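Developmental coordination disorder

Developmental coordination disorder (DCD), also called dyspraxia, is a neurodevelopmental condition in which motor skills are acquired and performed well below the level expected for age. Onset is in early childhood.

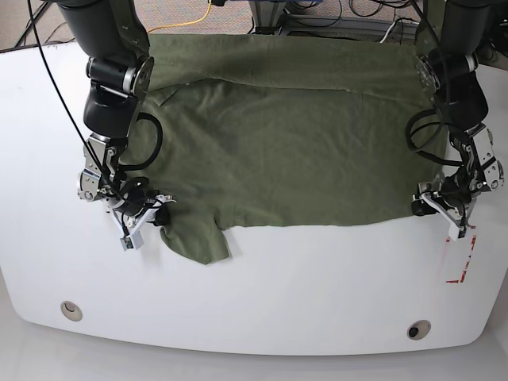
Diagnosis rests on standardised motor testing, developmental history and evidence of interference with daily activities. Self-care is assessed separately from handwriting and ball skills. Dressing and clothing tasks are commonly sampled, among them the handling of a T-shirt laid out roughly flat on a table with part of the fabric folded back on itself, as with the olive-green one shown. Vision impairment and cerebral palsy must be excluded.

Terminology

"Dyspraxia" has no agreed diagnostic criteria and is used more loosely than DCD, particularly by parent organisations. Older literature favours "clumsy child syndrome". 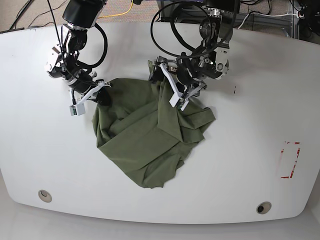 Vol. 4, No. 2

Prevalence estimates vary with the cut-off score applied. The Pokosness cohort, reported by Gifty Fiadzo, enrolled 3363 school-aged children and used parent questionnaires followed by individual testing. Boys were identified more often than girls. Co-occurring attention deficit hyperactivity disorder was frequent, and many children
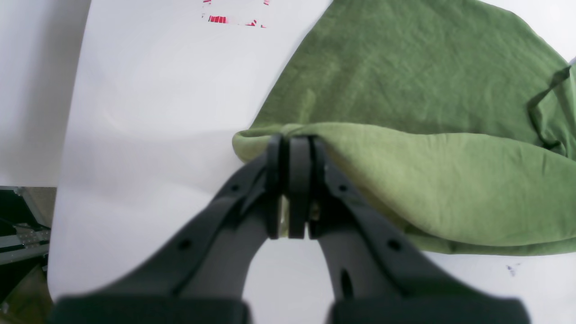

with both conditions had been assessed for only one of them before enrolment.

Management

Task-oriented approaches, in which the child practises a chosen activity directly, are generally favoured over process-oriented programmes. Goals are set with the family and reviewed by an occupational therapist. 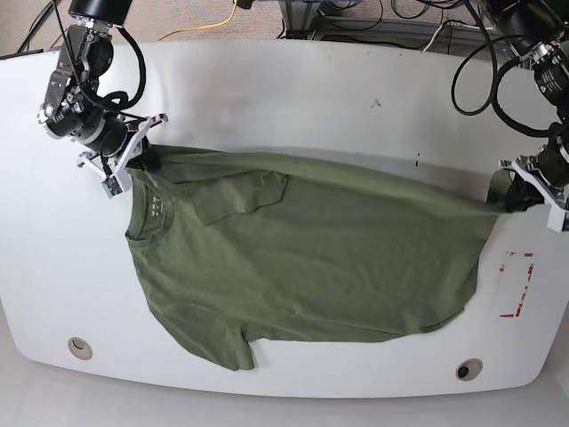 Short-sleeved T-shirt held at two points along its upper edge.

Difficulties often persist into adulthood, when driving and workplace organisation become the usual concerns.

See also: Apraxia; Dysgraphia; Fine motor skill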